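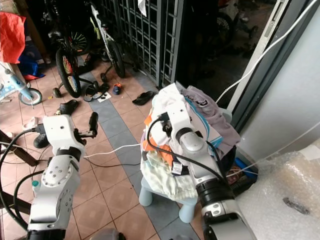

The left arm dropped out again Tuesday, third time this month, and this time I finally know why. Or I know most of why. Writing it down fast before I forget the order of things, because last time I fixed something on this robot I kept no notes and had to work it all out from scratch in March. Short version: it's a cable. The slightly longer version is that a cable loops around the left arm in a fat bundle, and I had set up that loop for a table job, where the arm stays low and mostly in front. Then I moved everything over to laundry on the little blue stool, with both arms working from above, and never touched the loop. The right gripper goes down into the top of the pile, the left one swings in to help, and that swing is the whole problem.

So, what happens. The left arm holds off to the side with its gripper open, waits for the right one to get a grip, then comes across to take the other end of the cloth. Reach, roll the wrist, close. On a towel it's fine, mostly. On anything longer the roll goes further than I ever planned for, and somewhere near the end of it the arm goes limp for a split second and then locks. Brakes on. The software says "joint 4 comm timeout" and everything stops where it is.

Well. Everything on the LEFT stops. That's the part I really want to talk about and I'll get to it.

First time I blamed the software. Of course I did. I had updated the Skosevex control package the night before and it seemed obvious. Rolled it back, ran it for an hour, no trouble, felt clever. Second time it happened on the old version so there goes that theory. Then I blamed heat. Put a desk fan on the joint for an evening. Felt silly. No change.

What I should have done at the start is read the log, all of it, instead of just the red line at the bottom. Log for Tuesday's run has 2,105 lines in it and the first sign of trouble is at line 656. Way, way before the stop. Little one-off dropped packets from joint 4, the kind the driver retries and says nothing about unless you have the verbose setting on. They come in clumps. And when I put the wrist angle next to them, every clump was sitting at the far end of the roll. Every one.

That isn't heat and it isn't software. Something is getting pulled.

Power off, brakes released by hand, moved the arm through the roll slowly with one hand on the bundle. You can feel it. It goes snug, then tight, then it starts to drag the connector sideways at the base of the joint. Let go and it springs back and looks perfectly healthy. Wiggled the plug and the outer jacket had slid back maybe a quarter inch. One of the thin wires inside was shiny where it had been bending over and over. Not broken. Just tired, and making contact when it felt like it.

Replacement cable is from Meijer — no, not the good one with the metal shell, that one's on back order — the plain one, rated for 1,000 bends at the radius I'm using. Which sounds like a lot until you do the math on a robot that rolls its wrist every time it picks up a sock. I'd guess I went through that in a couple of weekends with the old one. Whatever the old one was rated for. I never checked, it came with the arm.

What I changed:

New cable, obviously.

Took the loop apart and made it again with the wrist at the far end of the roll, so the slack is there when it's needed. It looks messier now when the arm is at rest. Don't care.

Moved the first tie further up, away from the joint. It was right up against it before, which made the plug take all the pull.

Put a soft limit on the roll in the config. The arm now refuses to go the last bit and picks a different grasp. Slower on long stuff. Fine.

Verbose comm logging on by default, and a warning if joint 4 retries more than 2 times in a minute. Should of had that from day one.

OK now the part that bothered me more than the cable.

When the left arm faulted, the right arm kept going. It had a good grip on the cloth, the left one had hold of the other end with its brakes on, and the right one just carried on with its lift like nothing was wrong. It pulled. Pretty hard. Seam went, and the stool came up on its side and slid. I was standing maybe four feet away and got to the stop button, and that was that, one ripped shirt. Mine, an old one, no loss.

But I work in a space people walk through. Shoes all over the tiles, kid's bikes parked over by the gate, that little scooter. It's the way in and out. I only run when the house is asleep or out, and I always have the button in my hand, but "I always have the button" is exactly the sort of thing people say right before they don't. If the stool had gone over with someone small next to it I would not be writing a jokey post about wires.

I'd assumed a fault on one side stopped both. I was sure of it. I would have told you so if you'd asked. The setup page even has a box that says linked stop and mine was checked. What the box does, on my version, is link the stop BUTTON to both arms. Press it, both stop. A fault inside one arm isn't a button press and it doesn't get passed over. It's in the manual too, one sentence, I found it afterwards.

Wrote to Lies Nijs about it, she built the same two-arm rig a year before me and hers is the reason mine exists. Her answer came back in under ten minutes: "Never trust the checkbox. Pull the plug on one arm while the other one is moving and see what happens." She runs both sides through one safety relay, so any fault on either drops the power to both. Not in software at all. I had the relay. It's been in a drawer since the fall, still in its bag, an Alurano one I bought for precisely this and then didn't fit because the checkbox was right there.

It's fitted now. Took one evening and most of it was looking for the right crimp tool. Fault line from the left and fault line from the right both go in, and the motor supply for both comes out. I tested it her way. Right arm moving slow with nothing in the gripper, me well back, yank the left data plug. Both dead at once. Did it the other way around. Same. Did it again with a towel held between the two and it just sagged, no pulling. Lovely boring result.

One thing to watch if you copy this: cutting motor power means the brakes have to catch the arm, and mine drops a tiny bit before they do. Half an inch maybe. Not a problem over a heap of clothes. Over somebody's hand I'd want to think harder. Also the grippers lose power with everything else, and they don't let go, they stay how they were. So whatever is being held stays held. You need to know how to open them by hand, and you should practice that before you need it, with the lights on. There's a small release on the underside of mine and I'd used it exactly never.

Still to do. The speed for the second arm's approach is higher than it needs to be and I'm going to drop it. Want a floor mark for where the rig can reach, tape probably, and shoes get moved out of it before anything gets power. And I'm going to look at the right arm's cable as well. It arches from the gripper down along the arm and has plenty of room as far as I can tell, but I thought the left one did too.

Ran it for two hours last night, no retries on joint 4 at all. Will leave the Lirer logger running through the weekend and post the numbers if there's anything in them. If you've got the same arms and the same checkbox, go pull a plug tonight. Stand back first.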